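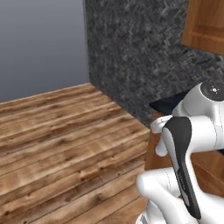 Kulkarni kitchen, view from behind the arm, gripper in front of the lower cabinet.

November, notebook 3, started 8:40 a.m.

Overnight run finished. Scene is the Kulkarni kitchen, task is "put the vial on the counter next to the canister." Policy is Jundholm, the checkpoint trained on 2,504 demos. 2,010 episodes, 1,059 counted as done by the checker. 52.7 percent. Last checkpoint got 44 on the same seeds, so it moved.

Step limit was 900 for every episode. I had it lower in the October runs and Abdelkrim asked me to put the limit in writing each time so we stop comparing runs that don't compare. So: 900.

Checker definition as of this run: vial upright, base on the counter, fingers open and clear of it, canister not moved more than 2 cm. The canister rule is new. Without it the old checkpoint looks better than it was. It used to shove the canister over to make room and then score a point for it.

Went through failures from 9:15 until lunch. Didn't watch all of them. Sorted by last recorded state and then watched a handful from each pile.

Biggest pile: arm gets the vial to the right area, holds it just over the counter, and doesn't let go. It lowers, stops, backs up a little, lowers again, and does that until the limit. I watched one where it did this for most of the episode. The vial never tips and nothing gets knocked over, it just never finishes. Chie calls these hoverers and has started a folder.

Second pile: released too high. Vial drops, lands on its edge, falls over, sometimes rolls. Dark counter may have something to do with it. From some camera angles I have trouble judging the gap under the vial myself, the marble is nearly black there. Try the same seeds on the light counter material before blaming the policy.

Third pile: hit something on the way in. Mostly the paper towel holder, when the arm comes across low. The upper link passes right by the base of it and there isn't much to spare. The wrist camera can't see that part of the arm at all, so the policy has no good way to know.

Small leftover pile I couldn't sort. Two of them look like the arm starts out facing the wrong way and spends its time near the corner by the cabinets. Sent the seeds to Dinesh.

1:30 p.m. Talked with Esperanza about what goes in the Dadwood write-up. They want one answer to "can it tidy a kitchen counter yet." Her draft said "partly." I would say no and then list what it can do. Reasoning, for whoever picks this up:

Picking up is mostly fine. Grasp failures hardly show up in the piles. A year ago that was nearly the whole problem.

Carrying is fine if the path is open.

Putting down is where we lose. Every household chore I can think of is half putting down. Loading a dishwasher, wiping under the toaster and sliding it back, setting a table. A person doing this feels the bottom touch and opens their hand. Our policy gets joint positions and pictures, and the contact is a very small event in both of those.

Speed. Good episodes still take far longer than I would need. For one vial that's okay. For a counter after dinner I'd have it done and be sitting down.

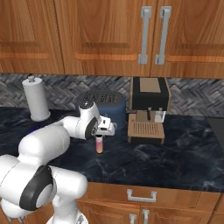
Esperanza's point back was that slow doesn't matter if you're at work while it happens. I agree for tidying. I don't agree for anything with heat or water involved, and the Dadwood people keep bringing up coffee. We have never run a task with the espresso machine. The water tank isn't modeled as something you can take off, the drip tray is one piece with the base, and pressing things is a separate problem. Told her to leave coffee out. She's going to say "not tested," fine with me.

She also asked how much any of this means in a real kitchen. Not enough to put a number on. Our counter doesn't have crumbs or mail on it, and nobody's elbow comes in from the side. Distelwood did repeat one of our pick-and-place tasks on hardware in the spring and lost a good chunk of the success rate, with most of the loss at release again. Same weak spot in both places, so I think fixing it in sim is worth the time.

2:50 p.m. Checked hoverers against the demos. Boris had a hunch that the demonstrators pause before opening the fingers, and he's right. Plotted finger command against height for a batch of demos and there's a flat stretch near the counter in nearly all of them. People stop, look, then open. The policy learned the stop. During that stretch the images barely change, so it has nothing to tell it that the looking part is over.

Options:

Trim the pauses out of the demos. Quick. Boris already has a script from the drawer task that drops steps with no motion. Risk is it trims the careful part too and we trade hoverers for drops.

Add a contact signal to the inputs. Better, I think, but it means retraining from the start and the demos were recorded without it. Dinesh says he can replay them and log contact on the way through. Two or three days, by his guess.

Give it some history so it can tell how long it has been sitting there. Abdelkrim likes this one. I'm not against it but we tried history on the drawer task and it got worse at everything else.

Going with trim first. Same seeds, same limit, same checker.

4:10 p.m. Trim script run. Kept a margin on both sides of every finger command so the open and close don't get clipped. Spot-checked some of the trimmed demos and the motion looks a little jumpy at the bottom, otherwise okay. Training started on the second machine. Chie needs the first one for the drawer runs, please don't take it.

To do:
light counter material, same seeds, old checkpoint
ask Dinesh about the wrong-way starts
contact replay, Dinesh, start even if trim works
towel holder: try a second fixed camera so the upper link is visible
send Esperanza the pile breakdown, with the checker definition copied in full
October numbers in the shared table have no step limit next to them, fix or take down

5:35 p.m. Loss looks normal so far. Eval is queued behind training and should start on its own. If it hasn't by morning, it's the disk quota again, clear the old videos out of scratch.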